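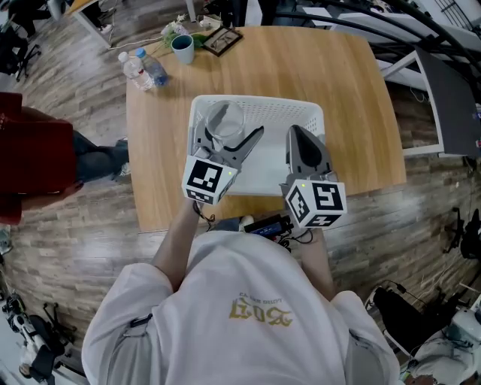

Week 3: Reading a date

Most of you will treat a date on an object as a gift. It is at best a hint. A date tells you what somebody wanted to be read, and only sometimes when the thing was made. Take a shirt with what looks like 2017 in gold blackletter on the back: the lettering belongs to one age, the number to another, and neither says when the shirt was sewn or last worn. Now imagine it dug up in 4,000 years by a person with a grant. The Rindalwood chest has the same trouble. Its carved date is older than its hinges and, if Medbridge is right, older than its tree.

Terms for this week

Terminus post quem: the earliest a thing can be. A coin under a floor gives you one.
Terminus ante quem: the latest it can be. Harder to come by, and more often invented.
Archaism: old style, new work. See also most pub signs.

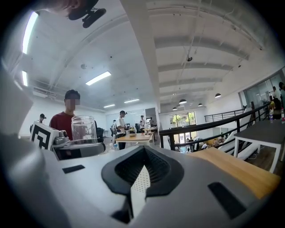 Fig. 2. Tabletop arm, left; grey housing in the foreground.

Reading: Medbridge, pages 58 to 61. It is four pages, so I shall know. Grela is optional and cross about everything, but good on inscriptions — skip the preface.

For the seminar, bring one dated object from home and argue that the date is wrong. Birth certificates have been tried. Please don't.
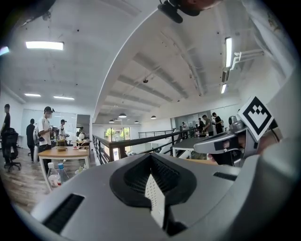 Shoaib Paracha objected last time that a forged date is still evidence, and that we throw it out too quickly. He is right, and Kirui says much the same at greater length. A false date has a true date of its own, namely the day it was put there. Essays on this are due in May.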